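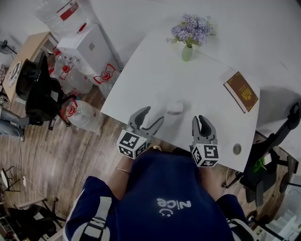 Figure 1. A small white cup standing on a white table.

3.2 Why pale cups get left behind

I'll admit I started this part of the study because I was cross about washing up (my own, mostly!). At the Grordale site we'd logged 1,053 cups left out over the winter term, and when I sat down with the list one wet November afternoon I kept seeing the same thing – white cup, white table, over and over again. A pale cup on a pale tabletop blends in, as in Figure 1, and I wanted to know if people simply walk past it.

So we bought 200 cups from Plondico, half white and half dark blue, and put them into the kitchens at Grordale and Imis for 7 weeks. I did the evening rounds myself, which my knees did not enjoy. White cups were left on tables far more often than blue ones at Grordale, where every table is white. At Imis the tables are dark brown and the gap all but vanished, which pleased me no end!

I also asked 50 regular users which colour they liked best. Most said they didn't mind, though a fair few grumbled that the blue ones hid tea stains. Maluleke (2) found much the same with plates, but their kitchens were bigger than ours and had a dishwasher, so I'd be wary of lining the two up too closely.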